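Keeping a Workbench Clear and Ready to Use

A cluttered bench slows down every job. Most of the mess comes from things that have no set place, so start there. Take everything off the top, wipe the surface, and put back only what you used in the past 14 days. The rest goes on a shelf or in a drawer.

Screws and small parts do best in shallow trays. Deep jars look tidy, but you end up tipping them out to find one washer. Label the front of each tray, not the lid, and keep wood screws apart from machine screws.

For glue-ups and small assembly, work on a separate board laid over the bench top. Drips land on the board and you can carry the whole job away if you need the space.

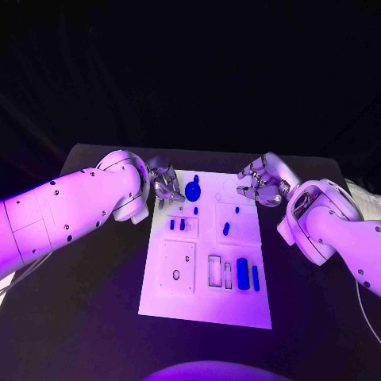
Paste wax keeps dried glue from sticking. Put on a thin coat, wait until it hazes, and buff it with an old T-shirt. Two coats are enough for a new board. After that, once every 3 months is fine. Do not use wax on anything you plan to paint or stain later.

Dried wood glue on a bare surface comes off with a plastic scraper and a damp rag. Lay the rag on the spot for 7 minutes first. For super glue, use a little acetone on a cotton swab, but test it on a hidden corner. It will dull some finishes and soften many plastics.

Light matters more than most people expect. One lamp overhead puts your own shadow on the work. Add a second lamp on the side opposite your writing hand and set it low.
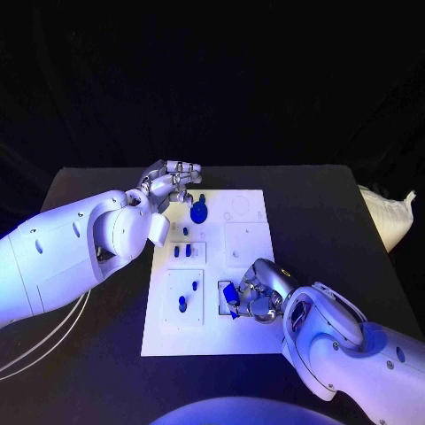 A white board on a dark gray top makes a clear work area.

Sweep the bench with a dry brush at the end of the day. Compressed air only moves the dust to the shelves. Oily rags should be spread flat outdoors to dry, never balled up in the trash, where they can catch fire.

Sharpen pencils and check the tape measure hook while you are at it. A bent hook will throw off every cut.

Next in Workshop Tips: getting the mower ready for April.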